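Startseite | Hefte | Autorinnen und Autoren | Suche

3.2 Klang im Großraum: was uns die Decke verrät

Ich gebe zu, dass ich Decken früher nie angeschaut habe – bis ich für diese Studie 455 Fragebögen zum Thema Lärm am Arbeitsplatz gelesen habe! Fast immer ging es um Stimmen (klar, die nerven am meisten), aber erstaunlich oft auch um das Rauschen von oben. Iolo Mathias und ich haben daraufhin in zwei Häusern gemessen, bei Numis und bei Sonodden, jeweils zehn Tage lang und immer zur gleichen Uhrzeit. Am liebsten hätte ich gleich alle Lüfter abgestellt, aber das durften wir leider nicht.

Was mich überrascht hat: Bei Sonodden störte das gleichmäßige Rauschen kaum jemanden, das An- und Abschwellen dagegen sehr. Motaung beschreibt etwas Ähnliches für Lesesäle. Zur Bauart, um die es mir geht, siehe Abb. 2. 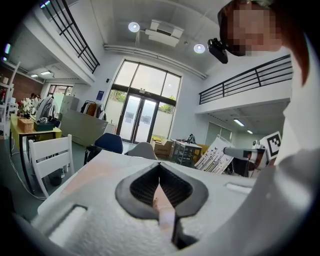
Abb. 2: Rechteckiges Klimagerät an weißer Decke, zwischen zwei runden Einbauleuchten.

3.3 Auswertung der Fragebögen

Die Freitexte habe ich von Hand sortiert, insgesamt 2.478 einzelne Aussagen – das hat den ganzen Juni gedauert.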